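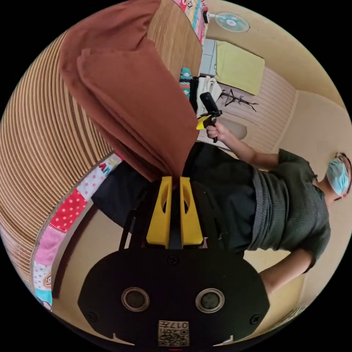 About Inham

Inham is a small company that teaches people how to fold, sort and store household textiles. Towels, sheets, quilts, blankets, baby clothes, table linen. We run short courses, we visit homes, and we set up linen rooms for guest houses and small care homes. We also wash and repair older quilts when we have room on the schedule.

The company started as a laundry counter on Foley Street. Customers kept asking how we got the towels to sit flat on the shelf, and the person at the counter would show them. After a while the showing took up more of the day than the washing. The counter closed in September and the first paid class opened the same month, in the same room, with the same tables.

We are still on Foley Street. The laundry equipment is in the back and the teaching room is in the front.

What we teach

The basic course is called Plimosell. It runs for 3 sessions of 80 minutes each. The first session is towels only. People are sometimes surprised by that, but a bath towel is a good size to learn on. It is heavy enough to stay where you put it and big enough that a crooked first fold shows up right away. We teach the fold in thirds along the length, then the half, then the half again, with the folded edge facing out on the shelf.

The second session covers sheets, including fitted sheets, and pillowcases stored as sets. The third covers bulky things: quilts, comforters, mattress pads and anything with filling in it.

A Plimosell group has no more than 14 people. Everyone gets a full table width to work on. Bring two towels of your own if you can, because your own towels are the ones you will be folding at home. If you can't, we have plenty.

The longer course is Ultier, for people who handle linen as part of their job. It takes 36 hours spread over several weeks and goes into storage planning, labeling, stock rotation, stain sorting and how to pass an item from one person to another without losing the fold. Anyone taking Ultier should have done Plimosell first or be able to show us the same skills.

How we work

We teach with ordinary things. The towels are plain terry and cotton in solid colors, mostly brown, gray and white, bought from the same places our customers shop. We don't use display towels or anything pressed flat for show. A towel that has been through a lot of washes behaves differently from a new one, and students should get their hands on both.

Home visits work the same way. We use the closet, shelf or dresser you have and do not sell storage furniture. In most homes the problem is that sizes are mixed together, so a hand towel ends up holding up a stack of bath towels and the stack leans. Sorting by size comes first. Color can wait, and plenty of families never bother with it. 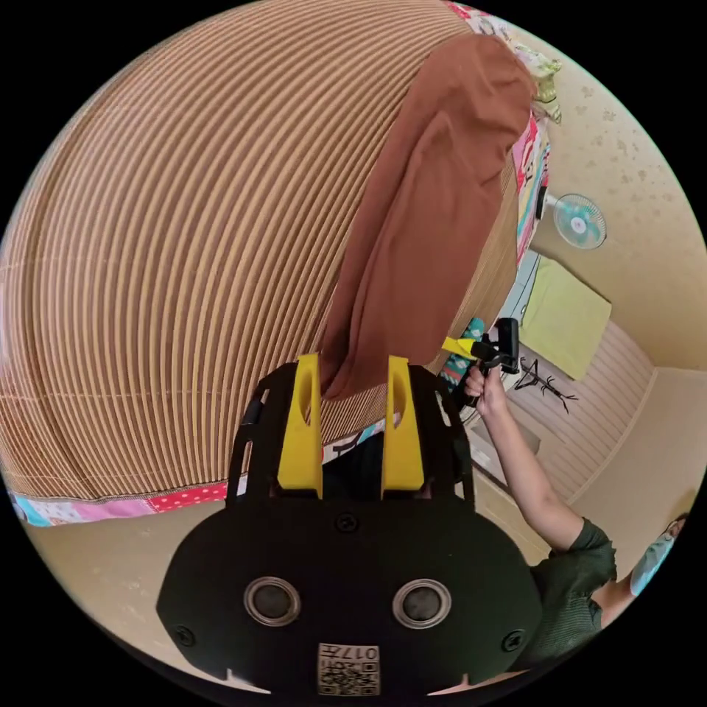 A child's room usually takes longer than the linen closet. Patchwork with pinks, reds and small printed characters tends to be the piece the family cares about most, and we handle it separately from the towels. Quilts are refolded along different lines each time they are put away so that the creases do not settle in one place. We suggest doing this whenever you change the bedding for the season. Cotton quilts should not be stored in sealed plastic for long periods. A clean pillowcase or an old sheet wrapped around the quilt is enough.

Corrugated cardboard is useful as well. A piece cut to the width of your shelf makes a folding guide that costs nothing, and a larger piece can line the back of a closet where the wall is rough. Replace it if it gets damp.

Quilt washing and repair

We accept cotton and cotton blend quilts. We do not take silk, wool batting or anything with beadwork. Every quilt is checked for loose seams before washing, and we will call you before doing any work beyond what was agreed. Small seam repairs are included in the price of the wash. Replacing a patch is extra, and we ask you to supply the fabric or pick from our scrap bins.

Turnaround depends on the season. Spring is the busiest.

Where to find us

The teaching room is at street level with a wide door and no step. Parking is behind the building, and the entrance to the lot is the second driveway after the bakery. Please do not leave donated linen outside the door when we are closed. It gets rained on and then we can't use it.

Clean towels and flat sheets in any condition are welcome during opening hours. Worn ones go to the repair bench or are cut down for cleaning cloths. We can't take pillows.

To book a course or a home visit, call or use the form on the Contact page. Prices are listed under Courses and were last updated in January 2026. Gift certificates are good for Plimosell, home visits and quilt washing, but not for Ultier.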